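Robot Manipulation in Practice
Handout 8: When the Grasp Fails and the Robot Doesn't Know It

Read this before lab. Bring it with you too, because the worksheet questions at the end refer back to it.

So far this term we've talked about grasping as if the hard part were getting the fingers to the object. This unit is about the other half, and I think it's the most fun we have all semester: what happens after the fingers close, how the controller decides whether it's holding something, and how badly things can go when it decides wrong. Our case is the Varkitz dish-loading cell, and in particular the fault that stopped it in October. It's a wonderful fault. It involves one plate, one threshold and a perfectly healthy robot doing precisely what it was told.

1. The task

The Varkitz cell picks plates off a tabletop and stands them in a wire rack. The plates lie flat, so the arm can't come in from the side. It has to come down from above and pinch the rim between two fingers, one over the lip and one tucked outside and under it. If you've ever tried to lift a flat plate off a table using only your thumb and one finger, you already know the trouble. The rim is low and smooth, and the gap underneath it is tiny.

The control software is Ruchti, which you met in Handout 5. Remember that a Ruchti task is a chain of stages, and each stage has an exit test. The stages that matter for us:

APPROACH: move above the rim
DESCEND: lower the fingers around the rim
CLOSE: close until the motor current rises or the fingers meet
LIFT: raise the wrist
TRANSFER: carry to the rack
RELEASE: open

The exit test on CLOSE is where our story lives.

2. What happened

The cell had completed 1,070 picks on an older set of plates from Clamance without a single grasp fault. Then the plates were swapped for a set from Clatia with a shallower rim. The new plates were measured, the model was updated, a short test was run and everything looked fine.

During an afternoon run the arm descended on a plate and closed. One finger was where it should be. The other had landed on top of the rim and was pressing straight down on it. The motor current rose, as it does when fingers squeeze something, so the exit test passed and Ruchti moved on to LIFT.

Now the interesting bit. The plate came up – a little. It was wedged at an angle between one fingertip and the side of the other finger, held by friction and luck. It survived the lift and almost the whole transfer. Just short of the rack it let go, struck the top of the wires and broke on the table.

Ruchti carried on. It finished TRANSFER, opened the fingers over the rack, logged a success and went back for the next plate. That one it grasped properly, and it pushed it down into a rack slot with pieces of the first plate lying in it. The plate met something hard, the arm pushed harder, and only then did the collision monitor trip and stop the motion.

The log for the first plate reads like this:

CLOSE ok (current above threshold)
LIFT ok
TRANSFER ok
RELEASE ok
result: placed

Five lines, and the last one is false! Keep that log in mind for the whole of this unit.

3. Why it happened

It's tempting to write "bad grasp" and go home. Please don't do that on the worksheet. Bad grasps are normal, and a cell that handles dishes all day will have them. What we care about is how one bad grasp became two collisions and a false record.

The direct cause was height. The shallower rim left less room for error in DESCEND, and the table height stored in Ruchti was off by 2 mm. With the old plates that error did no harm. With the new ones it was enough to put a fingertip on the rim.

The detection cause was the exit test. Rising current tells you that the fingers are being resisted. It tells you nothing about what is resisting them, or at what angle. The finger gap was being measured the entire time, and during the bad grasp it was far wider than any plate rim. The number was sitting right there in memory and no stage looked at it.

The propagation cause was that nothing checked the grasp again after CLOSE. Once past that stage, the controller assumed it had a plate until it chose to let go. A drop during TRANSFER was invisible.

The recovery cause was that the next cycle began without checking the rack.

Notice that you could fix the first cause alone and the cell would run happily for a long time. Then some other small error would come along, and the other three would be waiting for it.

4. The moment to study

Nearly everything in this case is decided between DESCEND and CLOSE, with the gripper down at the plate and the fingers at the rim. Look at how the fingers reach toward the edge of the blue plate, and how little rim there is for them to work with. Then think about which signals you'd want before you let the wrist rise.
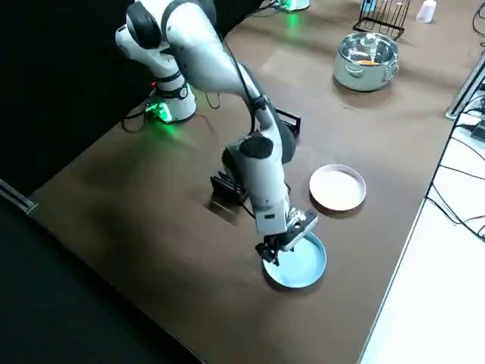

5. The repairs

Four changes went in, one for each cause.

Table height is now probed at startup and after every change of plate.

CLOSE passes only if the current is up and the finger gap is within the range expected for that rim. If the gap is wrong, the fingers open, the arm backs off and the descent is tried again once. A second failure stops the cell and calls the operator.

The gap is watched all through LIFT and TRANSFER. A sudden change means the plate has slipped or gone, and the arm halts where it is.

The rack slot is checked by camera before each placement.

6. Safety in lab

We'll be provoking this fault on purpose, with plastic plates only. Safety glasses stay on whenever the arms are powered. Stay outside the marked line while a program is running, including during a pause – a paused arm can resume. If something drops, press stop first and reach second. Never try to catch a plate.

7. Worksheet

Write the CLOSE exit test as a single condition, using current and gap.

Find a bad grasp that would still pass your test. There is at least one, and I'd love to see a sketch.

Rewrite the five-line log so that it reports only what the controller really knew at each stage.

Hand in one sheet per pair at the end of lab.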